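Package taken off my porch in Metstead, do I need the full police report for the claim?

Posted in Metstead > Safety and Police

Hi all, first post so be gentle. Somebody took a box off my porch Thursday, between 4 and whenever I got home from work. It was a refurbished laptop, 800 dollars, so I'm pretty sick about it. I filed online and got a case number by email, but the insurance people want "the report" and all I have is a one-page receipt. Is that enough? And does anyone ever hear back from a detective on these?

Tsehay Dinsa
The receipt won't do it, sorry! I went through this in May when my bike got stolen. You have to ask the records window at the Zakumgate station for the full copy – they charged me 25 dollars and it took about two weeks. Bring your ID and the case number. Never heard from a detective, but an officer did call once to ask for the serial number, so dig that out now. I'd also write down everything you remember while it's fresh, times, cars, which neighbors were home. I did mine at the kitchen table the same night and was glad I had it when he called.

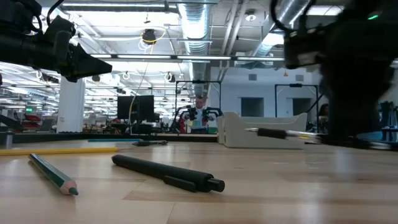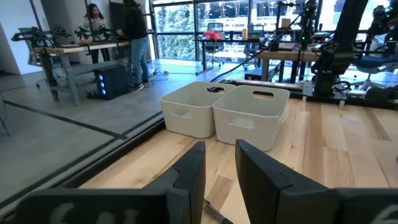
Rornotum
Agree on the serial number. If you don't have the box, the seller should have it on the invoice. I'd skip the window though, I mailed my request in and the copy came just fine. Also ask the Tsang building across from you if their door camera faces the street, they erase it pretty quick.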